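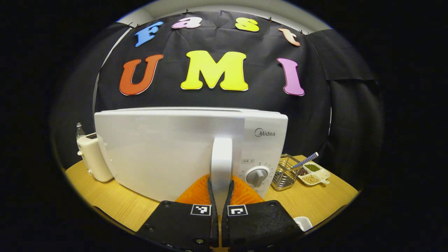 One renter wrote back to ask whether the big letters could go up without the drape behind them, as her wall was dark already, and said the light ones would likely show up best. They can, but the wall has to take clips or a rail.

Prako Foam Letters and Black Drape, Set 709

Set 709 is a rental sign set for product tables, kitchen demos, school open days and small trade booths. You choose the words, we pull the letters, and they ship with enough black fabric to cover the back of the space and both sides.

The letters are thick foam with a colored face and a thin white outline. The outline keeps the darker colors, mainly blue and orange-red, from sinking into the black. Colors are mixed within a word unless you ask for one color. Capitals and lowercase are both kept in stock, and they come in a small size and a large size. A common layout is a short word on a curve across the top with a larger word straight under it. If you want the curve, say so when you order and we will send the paper guide. The last letter of a curved row should lean with the line. People tend to straighten it, and then the row looks crooked.

The drape is plain black cloth. It hangs from its top edge with small clips. It ships folded and will show creases unless it is steamed. Steam it on the back and before the letters go on. Let extra width bunch at the sides. Do not cut or hem it.

What goes on the table in front is up to you. White goods such as a countertop microwave stand out well against the cloth. Leave enough room for the door to open, follow the maker's directions for clearance around the oven, and keep the drape away from vents and cords. Tall items hide the lower row, so raise the letters before you clip anything down.

In the set
Foam letters, as ordered
Black drape, back and sides
Small clips for the top edge
Paper guide for a curved row (on request)
Storage bag for the cloth and a flat carton for the letters

Not in the set
Table, rail or stands, lights, steamer, appliances

Setup
Plan on 2 people. Hang the back panel first, then the sides. Lay the words out on the floor and check the spelling before putting anything up. Use only the tabs supplied. Hot glue takes the colored face off, and we charge for the letter.

Ordering
We hold up to 2,000 letters across both sizes, but vowels run short in July, when the summer fairs are on. Orders need 4 working days before shipping. Accented letters are made by Brenow and take longer; ask first. Numbers and punctuation are in the small size only.

Return the letters face up in the carton with the sheets between them. Cloth can come back unwashed. Brush off crumbs and pull all the clips, including the ones at the corners.

See also: Flaminov folding rail, fits the Set 709 drape.

Amaral Display Rental | Contact the rental desk | © 2022 Amaral | Back to top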